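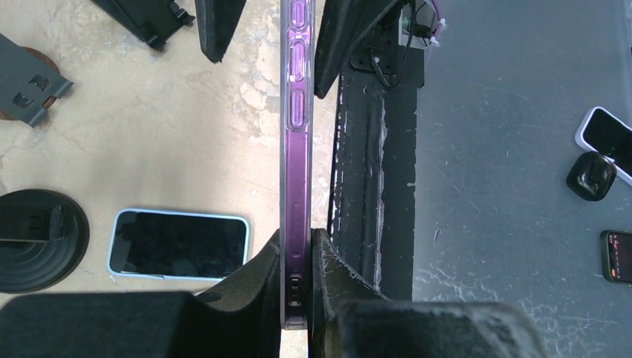
3.2 Reasons for Keeping a Phone

Of the 549 respondents in Plotov, 73 had replaced their handset within the past year. The rest most often cited cost, and only 27 named repair — a smaller group than Magsi and Hashmi had expected.
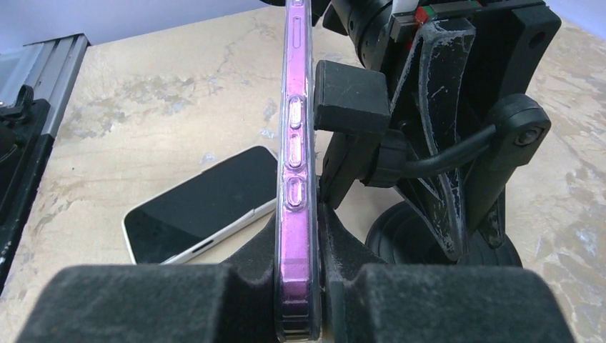

Figure 2. Handset in a protective case, side view.

Owners who used a case kept their phones longer. Clear cases, through which the color of the phone still shows, were the most common type. Several respondents complained of stiff buttons where the case has raised covers over them.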